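Hiltberg colored dinner plates, set of four - long-ish review after a winter of use

Short version: buy them if you eat outside or have kids or drop things. Skip if you want something that looks good under candles. Four stars, would of been five without the stacking thing, see further down.

OK longer version. We needed plates for the clubhouse kitchen in Plallstead. Old ones were leftovers from everybody's cupboards, no two matching, half of them chipped. Somebody cut a lip on one in October and that was that. Budget was tiny. I looked at three brands, ended up with Hiltberg mostly because they were in stock and the others wanted six weeks.

Ordered two sets first to try, then more later. Shipping from the Virnville warehouse was fast. Box was one layer of cardboard and a paper sheet between each plate, no foam, nothing broke. One set had a sticker on the eating side that took forever to get off. Warm water and cooking oil, rub, wait, rub again. Don't use a knife, I did, there's a scratch there now and it's my own fault.

Colors. You don't choose, you get the mix. Fine by me. The purple is darker than on the website, the orange is pretty much spot on. People picked favorites right away and now there's fighting over the blue. The upside is that at a long table you know which plate is yours when you get up for seconds, which I didn't expect to care about and do.
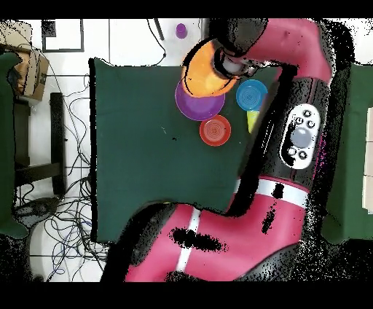

Orange, purple, red and blue plates on a green cloth

Size next. Big enough for a normal dinner, not big enough for the people who pile it up. The rim is low. Soup no, stew just about, anything with gravy you walk slow. Pasta with a thin sauce went over the side twice the first evening, both times me. If you mostly serve wet food get the deep ones from the same line, I haven't tried them but a table near us at the Virnville fair had them and they looked right.

The ridges. There are rings pressed into the middle, and opinions differ. I like them, toast doesn't get soggy so fast and a sausage stays where you put it. But peanut butter, egg yolk, melted cheese, all of it sits in the grooves and dries there. You need a brush. A sponge goes right over the top and leaves a little line of yellow in each ring. Rinse right after eating and it's no problem. Leave them overnight and you'll be sorry.

Dishwasher - ok so the leaflet says top rack, gentle. We ran them bottom rack, hot, for weeks before anyone read the leaflet. No warping that I can find. Color is maybe a bit flatter on the red one, could be the light in there. They come out with water sitting in the rings so you have to tip them or wipe them. Annoying when you've got a full rack and people waiting to go home.

Microwave: the leaflet says no. We listened to that one. If reheating is a big part of your life these are the wrong plates, simple as that. We keep a few old ceramic ones on the side for it, the unchipped ones.

Noise. Much quieter than ceramic. Didn't think about it before but clearing up in a room with a hard floor used to be horrible and now you can talk over it. On a tablecloth they make hardly any sound at all. They do slide a bit on a smooth cloth when you cut something tough. Heavier cloth fixed it.

Knife marks. Yes, they show. Steak knives leave thin scratches, most visible on the purple. Ordinary table knives don't seem to do much. After one winter ours look used, not ruined. If marks bother you, they're going to bother you here.

Staining. Tomato fine. Beet fine if rinsed. Turmeric not fine, orange hides it, blue does not. Baking soda paste got most of it out after two goes.

Now the stacking, which is where the star went. They stack, but they lock a little when wet, kind of a suction thing, and then you've got a lump of plates and have to twist them apart. Dry ones are OK. Tall stacks lean. I keep them in short piles now. The old Usuga plates I had at home stacked perfectly straight, nothing to look at, ugly beige, but you could put the whole lot on a shelf and forget about it. Usuga don't make that shape any more as far as I can tell, or I'd of mentioned them higher up.

Dropping. More than 100 suppers served on these by now if you add up all the evenings and lunches, and plenty of drops onto tile. One has a nick on the rim, smooth, not sharp. That's it. With the ceramic we'd have been through a box.

Things I'd change - a higher rim, little feet underneath so they don't stick together, and let people buy single colors. I emailed Hiltberg about singles and got a polite reply saying sets only for now. If you lose a blue you buy another whole set, and then you have spare oranges.

Price is fair. Not cheap cheap, but they don't break, so you only pay once. Watch for the sale, we paid full on the first order and less on the second, which stung.

Would I buy again, yes, already did. For home I'd think about it a bit longer becuase of the microwave.

Posted March 2024. Will update if the colors go.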